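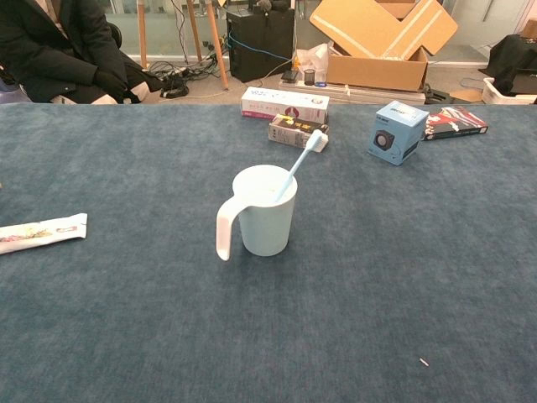 4. Where toothbrushes are kept in shared households

12 comments · 38 shares

Figure 3. A light-blue toothbrush in a pale blue cup with a white handle, with small boxes behind it.

The second part of the survey dealt with storage. Respondents in Zostholm and Gisberg were asked where they put their toothbrush after the evening brushing, whether it shared a holder with anyone else's, and who in the household cleaned the holder. The questions were worded the same way in both towns, apart from the term for a drinking cup, which differs locally and had to be changed after the pilot.

Of the 58 households that returned a full form, 38 kept their toothbrushes in an open cup or mug, of the general kind in Figure 3. A further 19 used a wall rack or a closed case. The remaining household gave two answers and was left out of the tables. We had expected the wall rack to do better in Gisberg, where many of the flats were refitted by the housing association with a rack already fixed above the basin, but several tenants wrote that they had taken it down or used it for razors.

Cups were often things that had begun life elsewhere in the home. Respondents mentioned a child's beaker, a mug with a chipped rim and a measuring jug. Mazandarani, in her earlier study of bathrooms in Hamel, calls these "retired" objects and argues that a cup moves to the bathroom when it is no longer fit for guests but still too good to throw out. Our forms support this in part. Older respondents described the move in much the way she does. Younger ones more often said they had bought the cup for the purpose, or that it was there when they moved in and they had never thought about it.

Sharing followed the type of household more closely than the town. Couples nearly always shared one cup. People living with flatmates mostly did not, and 14 of them said they kept their brush in their own room and carried it to the bathroom twice a day. The reasons given were mixed – lack of shelf space came up as often as hygiene, and two people said only that they did not like their brush to touch another one.

Cleaning of the holder was the question that produced the most blank answers. Where an answer was given, it was usually "when it looks dirty" or "with the washing-up". Very few households had a fixed day for it. In homes with children the job fell to the adult who bought the toothpaste, a link we had not planned to test and which may be an effect of the order of the questions.

4.1 Limits of the storage data

The forms were filled in by one person per household, and that person may not know what the others do. The Nukent diary method, in which each member keeps a separate sheet for a week, would have given a fuller account but was too heavy for the tenants' groups that agreed to take part. We also did not ask about electric toothbrushes on a charging base. Several respondents wrote these in by hand, and we coded them by where the brush head was kept. A later version of the form should give them a line of their own, and should ask about travel – at least one person answered for a holiday flat.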